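# Washing out bottles before recycling - do you bother??

**plumcrate** - 11/06/2024

OK so my sister-in-law and I got into it over dinner and I need outside opinions. I rinse everything before it goes in the bin. Soda, juice, detergent, all of it. She says I'm wasting water and that the plant washes it anyway.
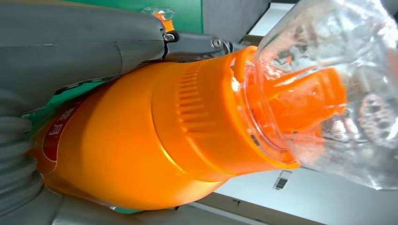 My town switched haulers this spring (we have Noltero now) and the new flyer says "empty and reasonably clean," and what does that even mean? I've been reading it out loud to my husband like it's poetry. Reasonably clean to who? I have a teenager, his idea of reasonably clean is very different from mine!

Also caps. On or off? I grew up taking them off and I can't stop.

---

**gus_on_maple**

Caps ON. They changed that years ago in most places. Loose caps are too small and fall through the sorting screens. Squish the bottle a little, screw the cap back on, done.

As for rinsing, a quick swish with leftover dishwater is what I do. I'm not running the tap for a ketchup bottle.

---

**Tansy17**

Team sister-in-law, sorry. I haven't rinsed a thing in 3 years except peanut butter jars and I've never had a bin rejected.

---

**plumcrate**

> I've never had a bin rejected

But would you know?? Ours gets tipped in the truck before anyone could look at it. They could be tossing half of it at the other end.

---

**Houda Ezzat**

I worked the front desk at a transfer station one summer so take this for what it's worth. A little residue in a bottle wasn't what people complained about. Half a bottle of liquid was. It leaks all over the paper and then the paper is garbage. So empty matters a lot more than sparkling. Pour it out, shake it, let it drip in the sink while you do something else.

The other big one was people bagging their recycling. Please don't bag it unless your hauler tells you to!

---

**Tansy17**

See, empty. I empty mine. I rest my case.

---

**gus_on_maple**

You rest your case and your garage has ants, Tansy. You posted about it in the pest thread.

---

**Tansy17**

Those ants were from the DOG FOOD and you know it

---

**kettleandco**

Can I ask about squishing, because gus said squish it and our city says don't. Something about the sorter thinking flat plastic is paper? We're on a mixed bin in Honora and the sheet on the fridge says leave containers whole.

---

**gus_on_maple**

Huh. Mine says crush them to save room. Might depend on whether it's all in one bin. We have a separate one for containers. I'd go with your fridge sheet over me.

---

**kettleandco**

Thanks. I've been stomping on mine in the driveway for years, it's kind of a stress thing, so this is a loss.

---

**Mrs_Nostden_Rd**

Nothing to add on the rinsing, but if you're in a deposit state take the drink bottles back! My grandson collected 1537 of them over the winter and bought himself a used bike. We kept them in the shed in those big Kumarasinghe feed sacks. And yes, he rinsed, because I wasn't having the smell in there. It got pretty bad the one week he skipped it.

---

**plumcrate**

1537! Good for him. We don't have deposits here, I wish we did. I'd have had my kid on that by lunchtime.

OK what about detergent bottles? I always rinse those until the suds stop and it takes forever - some 32 rinses, it feels like.

---

**Houda Ezzat**

Oh no, don't do that. Put a cup of water in, shake it, and pour it in with your next load of laundry. You get the last of the soap and the bottle's clean enough.

---

**plumcrate**

That's so much better than what I've been doing. I'm trying it tonight, I've got towels to run.

Still rinsing the juice though. I told my sister-in-law about the leaking-on-the-paper thing and she says that proves HER point, so we're eating at separate ends of the table on the Fourth.

---

**Tansy17**

Tell her she can sit by me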